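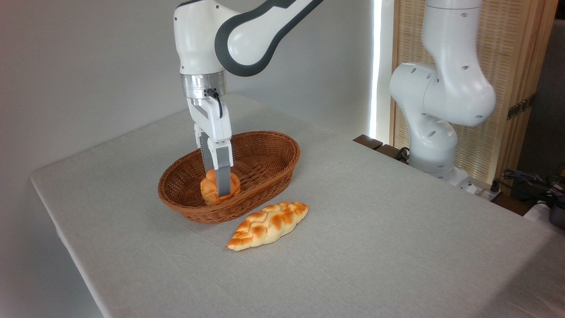

The Senby office read the draft of this report and wrote back that the numbers looked good enough to stop testing and place the order. We don't agree, and most of what follows is an attempt to say why. Their other comment was that the last report was too long. We have tried to do something about that.

Dovthorpe Bakery Handling Trial
Second progress report, period ending October

Where we are

The plan for this period was to run the parallel-jaw gripper and the Randus soft gripper on the same goods, on the same arm, and say which one should go forward to the Haverford line. We finished the parallel-jaw runs. The soft gripper runs are only partly done, for reasons given below. No recommendation is made in this report.

The work is basket picking and placing: small round rolls and braided loaves, moved between a cloth-covered table and a wicker basket. We kept the cloth and the basket even though a steel tray would have been easier, and we still think that was right. Shops that use baskets are not going to change them for us. Wicker gives a little when a finger touches it, and the rim sits at a different height depending on where you come in.

Parallel jaws

We made 232 attempts with the flat-fingered gripper. A pass means the item was picked up, carried, set down inside the basket and released with no visible mark on the crust. Of those attempts, 21 failed.

That is a failure rate of just over nine percent. The supplier's trial sheet counts a pass as soon as the item leaves the table, and by that rule most of our failures would disappear. We mention it because the two sets of figures have been placed side by side in at least one slide deck, and they should not be.

The failures were not spread evenly. Nearly all came from the braided loaves. A flat jaw lands on a raised part of the braid or in a crease, and the grip you get depends on which. Closing harder helps with the lifting and hurts the crust. Turning the wrist so that the jaws close across the middle of the loaf helped more than any change in force, but it needs the camera to read the loaf's angle correctly, and it does not always do that on a pale cloth.

Rolls were much better. The main trouble was at the release. The fingers are long, and low in the basket they need room to open. When a roll was set down close to the side, one finger pushed against the weave and moved the basket. We now place toward the middle first. This is fine for the first roll. We have not tested what happens when the basket is nearly full, and we would treat any claim about full baskets with caution until somebody has.

Soft gripper

We have 40 attempts with the Randus unit and would ask that no rate be quoted from them. The first fingers supplied were the wrong length for our basket and had to go back. The replacements arrived late in the period.

Our early impression is that the soft fingers are kinder to the crust and worse at everything to do with position. Rolls hang at an angle and drop a little off the mark. Whether that matters depends on how fussy the customer is about how a basket looks, and we have asked Haverford for a written answer twice. The unit also takes longer to open and close. The brochure says this is made up for by fewer dropped items. We have not seen that yet, and we have not seen the opposite either.

Arms and controller

The bench has 2 arms. All of the results above come from single-arm work. The original proposal talked about one arm steadying the basket while the other places, and we would like to drop this from the present phase. A simple stop on the table should do the same job at far less cost, and we have yet to hear a good argument against trying it first.

The controller update in the middle of the period changed how grip force is reported. Force readings from before and after cannot be compared directly. We have kept the pass and fail results from both sides of the update because the commanded settings stayed the same, but a careful reader may wish to see them split. The tables are available on request.

Cabling at the wrist is still a weak spot. The connector on the gripper had to be reseated several times. We would not sign off on the present arrangement for a full shift.

Spending

Within budget overall. The line for gripper parts is overspent, mostly on replacement finger pads, and the travel line is underspent by more than enough to cover it. We ask permission to move the difference.

Next period

Finish the soft gripper runs up to the same number as the parallel jaws, using the same pass rule.
Test both grippers with a part-filled and a nearly full basket.
Try a darker cloth, to see how much of the angle problem belongs to the camera.
Fit the table stop and rerun the side placements.
Replace the wrist connector with a locking type.

Decision requested

Please hold the Haverford order until the next report. If it has to go ahead sooner, we ask that it be limited to rolls, and that the contract use our pass rule and not the supplier's. Dovthorpe can host a visit any morning after 10 - the arm is normally running by then, and we would prefer that people watch a full run of loaves before they make up their minds.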